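Ticket: gripper drops small items, arm B only
Opened by: Gilmar Quintana
Assigned to: Sigrún Hallgrímsson
Status: open, waiting on parts
Area: bench arms / end effectors

Gilmar Quintana, first post

Hi Sigrún, sorry, this is going to be a long one, but you did say last time you'd prefer too much to too little!

So, the short version. We're comparing the two controller boards for the small black arms, the Wadeo one and the Savchuk one, and I can't get a fair result because the gripper keeps letting go of things. Same fingers, same servos, same table. With the Wadeo board it picks and holds nearly every time. With the Savchuk board it picks, lifts a bit, and then somewhere on the way across it goes soft and the item slides out. Not every run. Often enough to drive me up the wall.

The task is the one Anselmo wrote up: small red cube on the white table, paper cup next to it, pick the cube, pop it in the cup, go home. I like it as a test because the cube is small and a bit grippy on the outside, so if you can't hold that, you've got no hope with the smooth bottle caps that come next.

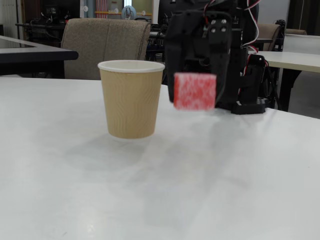

What I'd tried before opening this ticket, in the order I tried it:

1. Swapped the servo lead on the gripper for a new one. No change.
2. Swapped the whole gripper over from arm A. No change, and arm A was perfectly happy with arm B's gripper, so I'm fairly sure the hardware on the end is all right.
3. Turned the close speed down. Bit better at the moment of contact, same sagging afterwards.
4. Turned the close speed back up and got cross with it.
5. Re-ran the homing routine with the fingers fully open. No change.

The thing I noticed late yesterday is that it's worse when the shoulder is working hard. If I ask for a slow lift straight up, fine. If I ask for lift and swing together, that's when the fingers give a little. You can hear it too, the gripper servo has a sort of whine when it's holding properly, and the whine drops off just as the shoulder kicks in.

Settings on the Savchuk board, copied straight off the screen:

gripper torque limit: 1000
hold after close: on
update interval: 10 ms
supply profile: shared

The Wadeo is on 1000 for torque as well, so on paper they match. I don't know whether their 1000 means the same thing as our 1000, mind you. Odair reckons it's a raw number on one and a scaled one on the other, but he was eating his lunch at the time and I couldn't get him to look it up.

Log from one of the bad runs is in the shared folder, in the one named after the task.

Gilmar

Sigrún Hallgrímsson, reply

Hi Gilmar. Good notes, thank you. "Supply profile: shared" is the line I don't like. On that board, shared means the gripper channel gets whatever the other joints leave behind. Please set it to "reserved" for the gripper and run the same thing again, lift and swing together. Change only that.

Also, which finger pads are on? The Fitville ones or the plain ones that came with it?

Gilmar Quintana

Plain ones! I took the Fitville pads off at the start so we'd be comparing boards and not rubber. They're in the drawer under the monitor if anyone wants them.

Right, so I set it to reserved and it's much happier. I did 10 runs, lift and swing together every time, and lost the cube on 4 of them. I know that doesn't sound like something to cheer about, but before the change I'd have been pleased to keep hold of it on 4. The whine stays put through the swing now, or nearly.

What's left looks like a different fault to me. The drops that still happen are early ones, straight off the table, before the shoulder has done anything much. I had a proper look at the approach, going down a step at a time with the arm paused between steps, and I started wondering whether the fingers are coming in too high. If they only catch the top of the cube then it doesn't take much to tip it out.

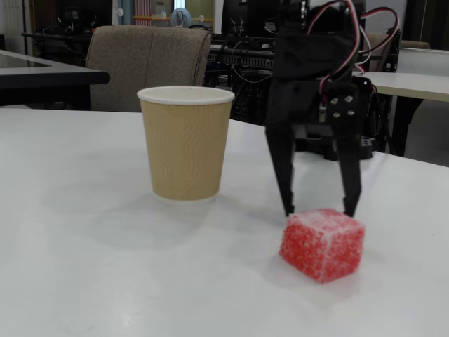

I'd set the grasp height by eye with the old block, and the old block was taller. So that one may well be my own daft fault. Anselmo says he wrote the height into the task file and I should have used his number, and he's right, I didn't. The trouble is his number was measured on arm A, and arm B sits on a slightly different riser, so I'd want to measure it again before I trust it.

Two questions for you while I'm at it:

Is there any harm in leaving the gripper channel on reserved all the time? The shoulder seems a touch slower to get going now, unless I'm imagining it.

And can the Savchuk board tell me what current the gripper is drawing? The Wadeo puts it on the front page and I've got rather used to seeing it there. If I could put the two side by side I'd stop having to listen for a whine like some sort of piano tuner.

Sigrún Hallgrímsson, reply

No harm in leaving it on. You aren't imagining the shoulder, it has less to draw on when it starts a move. If it bothers you, a stronger supply will sort it. I've asked Iñaki to put one of the Flollach units on the next order.

Current: yes, but it's buried. Diagnostics, then channel view, then tick "raw" at the bottom. It doesn't save to the log unless you tick the second box too, and it forgets both boxes on restart. I've complained to them.

Do measure the height again on arm B. Touch the closed fingers down on the bare tabletop well clear of the cup, zero there, then work up.

Gilmar Quintana

Found the raw view, thank you, I'd never have looked there in a month of Sundays.

Height is done as well. Arm B was sitting higher than the task file wanted, so between that and my old by-eye number the fingers were never going to get a decent bite. I've put the new value in arm B's own file and left Anselmo's alone -- he's been quite clear about people editing his.

Had a few goes this afternoon and the early drops have eased off. I haven't done a full set yet because Odair needed the bench, so please don't take that as a result. With the raw view up I can see the gripper current dip a little when the shoulder starts, even on reserved, and on the Wadeo it barely moves. That's probably the most useful thing I've got for the comparison so far, and it'll go in the write-up once I've got proper numbers from both.

I'd like to keep this open until the Flollach supply turns up, if that's all right with you. Same task, same plain pads, both boards on the new supply, and then the Fitville pads after that as a separate lot.

Oh, and the servo lead I swapped out at the start is fine, I tested it. It's back in the spares box with a bit of green tape on it.

Gilmar

Iñaki Montes

Supply is ordered. They say April. I'll drop it on Gilmar's bench when it arrives.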